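The dishes can wait, and so can the robot

18 December 2025

Every March my brother-in-law forwards me a video of a robot folding a tea towel, and every March I check the corner of the clip to see how fast it's been sped up. This year's came from an outfit called Parnow. The towel did get folded. I'd had a cup of tea and rung the council by then.

I spent 17 years on the packing bench at Woro, so I'm fussy about this. A good packer handles 200 cartons before smoko without thinking about any of them, and swears at only 3. What she knows about cardboard is all in her fingers. She can tell a box that will take a squeeze from one that won't, and no brochure I've read from Asano or Espinoza explains how you'd write that down.

Cakes are my test. Forget the forklift stuff, machines are welcome to it. Give them a small iced cake in a paperboard box and ask them to shift it from one end of a bench to the other. Two arms, one either side, and just enough pressure - too little and it slides, too much and you're selling trifle.

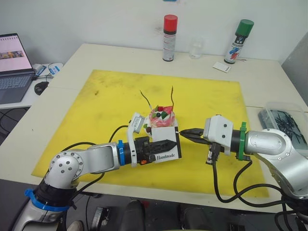 I'm told it's mostly a matter of more practice, which is what my mum said about my piano. Maybe so. I'd happily hand over the ironing tomorrow, and the bins, and whatever lives behind the fridge. But if there's a birthday on, I'll carry the cake in myself, and the robot can get the door if it's finished with the towel.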